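Salameh Towel Folding Set: README

Status: second revision, January. Maintained by Ruba Mansour. Please read the section on known problems before you quote anything from this set.

What is in here

Records of one small household job, folding a child's striped towel on a padded table. Each record covers one fold sequence, start to finish, with a line of notes and a set of pictures. There are written fold instructions, a sheet of outcome labels, and a notes file in which the people doing the folding were free to complain.

The set was put together because the folding instructions that get passed around are mostly useless. "Fold in half, smooth, fold again" assumes a towel with straight sides, square corners and no opinion about where it bends. I have yet to meet that towel. If you came here looking for proof that folding is a solved problem with a correct answer, this set won't give you one, and I'd be suspicious of any set that did.

The towel

The towel is light blue with ribs running its length. Ribs matter more than color does. A ribbed towel is happy to fold along the ribs and grumpy about folding across them, and the ordinary instructions treat both directions as the same thing. There is a small embroidered rabbit near one short end, which gives you a reliable way to say which end is which. In the notes, "rabbit end" means that end and "plain end" means the other. A care label sticks out past the hem at the rabbit end.

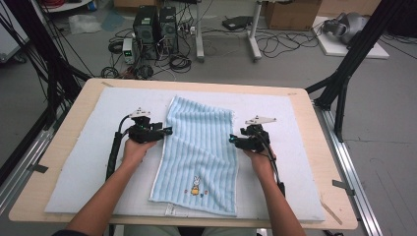
Towel laid lengthwise on the pad, upper-left corner folded or lifted, rabbit end nearest.

The notes use "flat" for a towel with no layer lying over another. It does not mean smooth. Wrinkles are allowed in a flat towel, and a lot of arguments in the first revision came from people who thought otherwise. A turned corner is not flat, even if the rest of the towel is, and it gets its own label (see below).

The table and the pad

Every record uses a light wood table with a large foam pad on it. The pad leaves a border of bare wood on all sides. I was against the pad at first. Bare wood lets a towel slide, and sliding is part of what makes folding annoying at home, so a pad looked to me like a way of making the job easier and then bragging about it. I still half think so. The argument on the other side, which came from the Erkdale group, is that plenty of people fold on a bed or a couch, and foam is closer to that than a tabletop is. Fair enough. Either way, do not assume that a fold which holds on the pad will hold on your kitchen counter.

Fold instructions, as given

The same text was handed to everyone. It is reproduced in full because people keep asking for "the real protocol," as if there were a longer one hidden somewhere.

Start with the towel lengthwise, rabbit end toward you.
If a corner is turned, open it out first.
Take hold of both long edges at the same height.
Lift, carry the cloth toward the plain end, and set it down.
Let go of both sides together.
Straighten the side edges if they don't line up.
Stop when you would be willing to put it on a shelf.

The last line was criticized for being vague. It is vague. The earlier version asked for edges lined up to a stated tolerance, and the result was people fussing over a towel long past the point where any sane household would have moved on. I took the tolerance out and kept the shelf.

Nothing in the text says how high to lift. Low lifts drag the lower layer along. High lifts let the middle sag, and the sag lands first and makes a second crease you didn't ask for. Both kinds are in the set and neither has been removed.

Where the fold goes

The instruction sheet says to take both long edges "at the same height" and leaves the choice of height to the person. That was deliberate. Most written advice puts the first fold at the exact middle, and I have never seen a good reason for it beyond the fact that halves are easy to describe. If the plan is to end up with thirds, a first fold at the middle is simply wrong, and a good number of people plan on thirds without saying so.

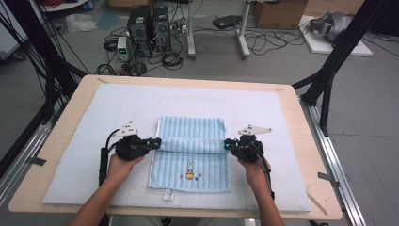 A fold across the ribs also behaves differently from one along them. Across the ribs, the cloth wants to stand up in a ridge before it agrees to lie down. Some people press the ridge, some pull the layers apart a little and set them down again, and some leave it and let the weight of the next fold take care of it. The notes do not rank these. My own view is that pressing is overrated, because a pressed ridge tends to come back, but that is a view and you should not cite it as a finding.

Labels

The labels were cut down hard between revisions. What remains:

flat: no layer over another
corner turned: one or more corners folded or lifted, towel otherwise open
partly folded: a fold has been started and has not been let go
folded, open edge: layers set down, side edges not lined up
folded, shelf: the person doing it would put it away
abandoned: the person stopped and said so

"Abandoned" is a perfectly good label and I wish more sets had it. A person who gives up on a bad first fold and shakes the towel out has made a sensible decision, and a set that throws those records away makes folding look tidier than it is.

Each label was assigned by 2 readers working separately. Where they disagreed, both labels are kept in the sheet, in separate columns. We did not bring in a tiebreaker. Most of the disagreements are between "folded, open edge" and "folded, shelf," which tells you how much the second label depends on whose shelf you are picturing.

File layout

readme: this file
instructions: the text above, plus the withdrawn version with the tolerance
labels: one row per record, two label columns, one comment column
notes: free text, lightly cleaned up for spelling
pictures: grouped by record, in folders with the same number as the row

Time of day is kept in the labels sheet for anyone who thinks people fold worse in the evening. I looked and didn't see it, but I wasn't looking very hard.

Known problems

The label sheet and the notes sometimes disagree about when a fold ended. Go with the label sheet.

In 3 records the notes mix up the rabbit end and the plain end. They are flagged in the comment column and have been left as written.

A care label poking out past the hem was read as a turned corner by one reader early on. These rows were fixed, though I would not bet money that all of them were caught.

The set says nothing about bath sheets, washcloths, fitted sheets or shirts. Gastville once asked whether it could be used to predict how long a full laundry load takes to fold. It can't. A load of laundry has socks in it.

Questions we get

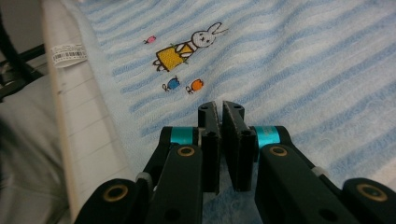
Why not iron or smooth the towel before each fold?
Because hardly anyone does that at home, and a towel that starts out perfectly smooth hides most of the trouble. If you want smooth starts, filter on the "flat" label and then check the comment column, where the worst wrinkles are mentioned.

What counts as one fold?
One lift and one letting go. If a person lets go, sees a problem and picks the same layer up again, that counts as a second fold, which makes careful people look slow. Keep that in mind before you rank anybody by number of folds.

Can I add my own towel?
Please do, in a separate folder and with its own description of ends and edges. Don't mix it into the existing rows. Munside sent in a very nice batch with plain cotton towels and no way to tell one end from the other, and we are still sorting out which way they were facing.

Is a neater fold a better fold?
I don't think this set can tell you. It records what people were willing to call finished. A fold that looks crisp on the pad might fall open the first time somebody pulls the towel under it off the stack, and we didn't test stacks.

Use and credit

Use it for whatever you like, including teaching, as long as the "abandoned" records stay in. If you drop them, say so where your readers will see it. Credit the set by name and give the revision.

Corrections go to Ruba Mansour. Include the record number and which end of the towel you mean. Reports that only say "the fold is wrong" will be read and left open, and there are 30 of those already.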